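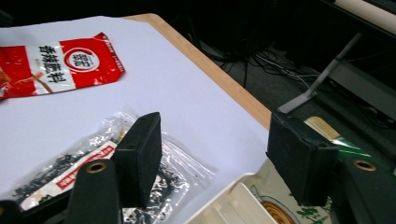
Dokstead Community Board > Local News > Crime and Courts
Thread: Timberg Road robbery, case status

ferrule_9
Does anyone have the current status of the Timberg Road case? The last article I can find is from April and says two men were charged with armed robbery and the death of the night clerk, Tímea Mészáros. Nothing since.

quietgauge
Preliminary hearing was held Sun 21 May in a special weekend session. Both defendants were held without bail. The judge found probable cause on the robbery count and on felony murder. Arraignment is next.

Oldmill Pat
Are you sure both were held? The Hasovthorpe paper said one was released on 3000 bond.

quietgauge
The bond was for the third man, the one charged with receiving stolen property. Separate docket. The paper merged the two in one paragraph.

Oldmill Pat
OK. I read it again and the name does match the third man. The headline is still wrong.

tern_and_tide
Felony murder seems like a stretch for the driver. He was in the car the whole time. The affidavit says so.

ferrule_9
Being in the car doesn't help him under the statute as written. If he took part in the robbery, the death attaches to him too. There is a defense for someone who was unarmed and had no reason to expect a weapon, but he has to raise it.

tern_and_tide
I know how the statute works. My point is that the affidavit gives no evidence he knew about the gun. Probable cause is a low bar and a jury is a different matter.

Siriwan St. resident
I live 42 yards from the store. Police asked our building for door camera footage and took 35 minutes of it. No one has contacted us again. Is that normal?

quietgauge
Yes. If they need someone to authenticate the footage, the prosecutor's office will send a subpoena closer to trial. Keep the original file and don't trim or rename it.

Siriwan St. resident
The system overwrites after 30 days. I only have what I exported.

quietgauge
Keep the export, then, and write down the date you made it.

Oldmill Pat
Does the county post the filings anywhere, or do you have to go to the clerk's window?

ferrule_9
Window only for criminal cases. Room 2070, bring the docket number.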